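Cimier Cell Upkeep Project
Progress report to the Norari equipment fund, period ending April

Summary

The grant pays for two things: getting the table arm at Cimier back to steady work after its wrist repair, and building a simulated copy of the cell so that changes can be tried before anyone touches the hardware. The first is mostly done. The second exists and runs, and I am less convinced by it than our last report suggested you should be.

We have spent 190 hours of the allotted staff time. The parts budget is under by a small amount, mainly because the second gear set from Michalski was never ordered.

Repair of the table arm

The fault was backlash in the wrist joint. It had been blamed on calibration for most of the winter, and the arm was recalibrated again and again with the same result: good for a morning, drifting by mid-afternoon. When the joint was finally opened, the gear was worn on one side and two of the mounting screws had backed out. Michalski supplied the replacement set and we fitted it in house.

Since then the arm has completed 96 hours of running under load with no drift alarms. That is encouraging, but the old gear also ran well when it was new. I would not call the repair proven until it has gone through a full summer, when the room gets warm and the joint grease thins. The screws now have thread locker and a paint mark across each head, and the mark gets checked at the start of every shift. It takes under a minute.

The gripper was not touched, apart from cleaning. Elard's service sheet asks for the fingers to be changed at this point in their life. Ours still close evenly, so we left them on and made a note of it. If the fund would prefer that we follow the sheet to the letter, the cost is small and we can do it next quarter.

The simulated cell

The model was built to answer a plain question: can we work out new reach and rest positions on a screen and then load them into the real controller without trouble? So far the answer is "sometimes." Of 16 positions worked out in the model, 14 loaded and ran as planned. The other 2 stopped short with a joint limit warning. The limits in the model had been copied from the catalog, and the arm we own was set tighter by whoever installed it. Those values have now been replaced with ones read off our own controller.

The layout has the arm bolted toward the far end of the table, with the gripper pointing down over the top and the container, block and tray set close in. The other two arms stand on their own black pedestals away from the table. Most of the near end of the tabletop is left bare, and I think that is wasteful. It was chosen to give people room to work by hand, but it also means the arm cannot be moved forward without redoing every taught position. The question should have been raised before the base was drilled.

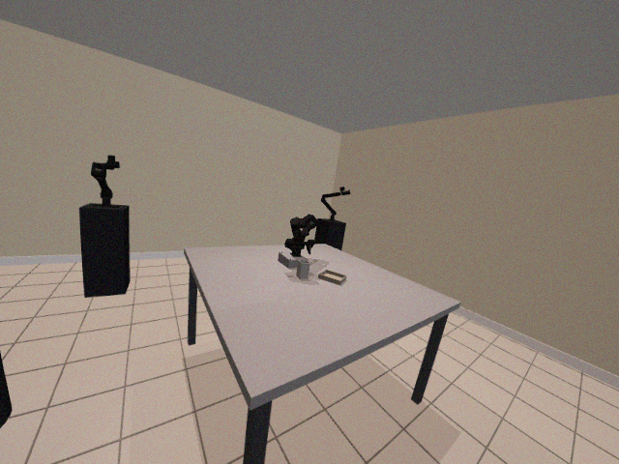 What the model does not tell us

Wear, for a start. The simulated wrist has no backlash and never will unless we put it in ourselves, so the fault that took up most of this grant would not have shown up there at all. Cables are missing too, and on the real arm the cable loop at the elbow is what limits us on long moves. I have asked that the model stop being described as a "twin" in our paperwork until at least the cable is in.

It has been useful for checking clearance between the arms. One rest position was changed as a result, and I am glad that was found on a screen.

Upkeep routine

The routine is now written down on a single page: screw marks, cable loop, gripper close test, then a slow pass through the home position. Before this it lived in people's heads and was done differently on each shift. Records for the period are complete except for a gap of roughly a week, when the log sheet was left in the parts store.

Next quarter

We plan to keep running the arm under its normal load, measure wrist play monthly, and add the elbow cable to the model. We are not asking for more money. I would ask that the unspent parts budget be carried over - if the gear goes again, we will want the second Michalski set on the shelf and not on a waiting list.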